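Hokau Check Ground Sheet

Home > Outdoor living > Picnic & ground sheets

Back in stock. Last lot went in a fortnight so don't hang about.

A big, light ground sheet for picnics, tent porches, beach days, the back of the car. Folds down small, goes in the bag with the sandwiches. We've sold Hokau sheets in the Derkstead shop for years and this is the one people come back for — usually because the first one got left in a field.

Ok so the details.

Made for short grass, sand and decking. Fine on gravel if you put something under it first. Corner loops on all four corners, pegs sold seperately (any thin tent peg will do, the wide plastic ones won't fit). Comes with 2 carry straps. Use both, one on its own lets the end flap about.

Colours: green check, blue check, plain sand. Plain sand is out until December, sorry. Ring the shop if you want putting on the list and ask for Aušra.

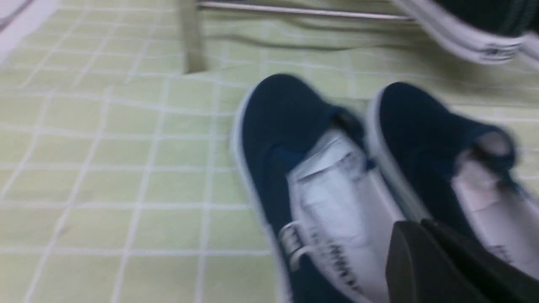
Green and white check. Shoes off first, please.

Washing. Shake it outside, wipe with a damp cloth, a drop of washing-up liquid for grease. Hang it over a line or a fence until it's dry right through, both sides, then fold. Don't tumble dry. Don't iron. Don't put it away damp in the bag all winter and then send it back to us, we will know.

Creases: it comes folded so it'll be wrinkly out of the packet. Leave it spread out for an afternoon and most of them drop. Not a fault.

Delivery is 2 to 6 working days. Collect from Derkstead for nothing, side door, ring the bell if the shutter's half down. Orders with a Gesness windbreak go out together in one long parcel — somebody needs to be in for that, it wont go through a letterbox or behind a bin.

Returns: 10 days, unused, straps included. Refund goes back on the card you paid with. Write your order number on the outside of the parcel, big.

Customer comments

"Bought for the allotment, ended up under the kids' paddling pool all summer. Still fine." Živko Popescu

"Good size. Straps a bit short for my liking but does the job." Costel Berisha

"Would like it in red." Š. Živković

We've asked about red. No news yet.

Goes well with: Gesness windbreak, Gesness peg bag, Hokau seat pad (pair).

Page last updated September 8, 2023. Prices in the shop and online are the same.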